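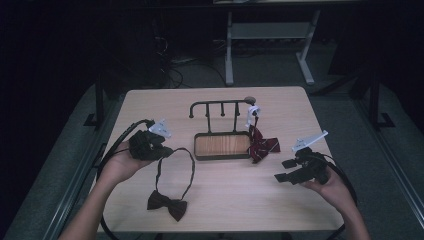 Notes by Mavis Haddad, Accessories and Dresswear, handout 3

Bow ties on the rack: straps, hooks and trays

Welcome back! Last time we got through long ties and cravats, and I promised you the fun part. Please read these notes before the January practical, and bring a bow tie of your own if you have one (any age, any state, the sorrier the better).

We work with pre-tied bows first. A pre-tied bow has two parts that need quite different treatment: the bow, with its two wings and the centre knot, and the neck strap, which is long, thin and determined to twist. Students fuss over the wings and forget the strap. Kwan-ho Chung, who taught me, used to start every class with the strap alone, and I still do the same.

Lay the bow down flat with the wings spread to either side of the knot. Now draw the strap away from you into a tall, narrow loop. Run a finger along one side, over the top and down the other, and feel for the places where it has turned over on itself. You'll be amazed how many there are in a tie that looked fine in the drawer! 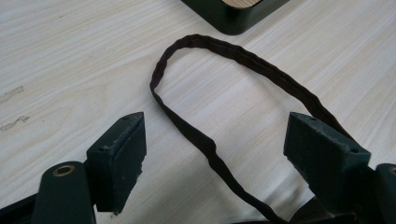
Fig. 2. Neck strap in a loop, with a twist on the left side.

Take out a twist from the bow end, working towards the top of the loop. If you start at the top you only push it along. Creases are another matter and can wait for the steamer, held well off the cloth. Satin marks very easily, so test on the back of the knot.

Next, the rack. I am very fond of the small tabletop kind, with a tray at the bottom, two posts and a bar across the top. It takes up hardly any room and you can see everything at once. Dark bows and dark straps are best kept apart on it, as they tangle and then you can't tell which is which. Patterned ones can go on a post with a clip. Clip by the strap, never by a wing, or you'll have a dent there by the morning.

The tray is for small things: studs, cufflinks, a spare clip, the collar stiffeners you swore you'd lost. Keep it clear while you're hanging, then fill it afterwards.

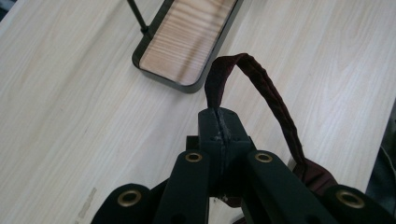 Can I leave a bow tie hanging on the rack all year?
A few weeks is fine, but for longer storage lay it flat in tissue, away from sunlight, with the strap looped loosely beside it.

Po-yen Pan brought in a lovely old box of dress bows last term, and the straps had been wound tightly round the knots for years. We spent a whole afternoon easing them out, and I'd happily do it again. The worst one needed two goes with steam and a night under a clean towel.

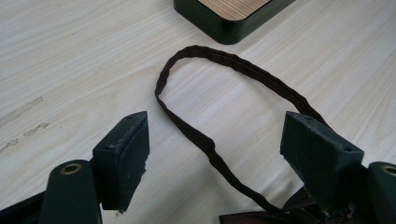

So please don't wind! A loose loop costs you a little more drawer space and saves all that work. If you must fold the strap for travelling, fold it once, put tissue in the bend and open it up as soon as you arrive.

For the practical you'll work in pairs. One of you lays out and checks the strap while the other chooses the hook, then you swap. Write down what you changed and why, a few lines is plenty, and hand your sheet to Wen-hsiung Yeh before you leave.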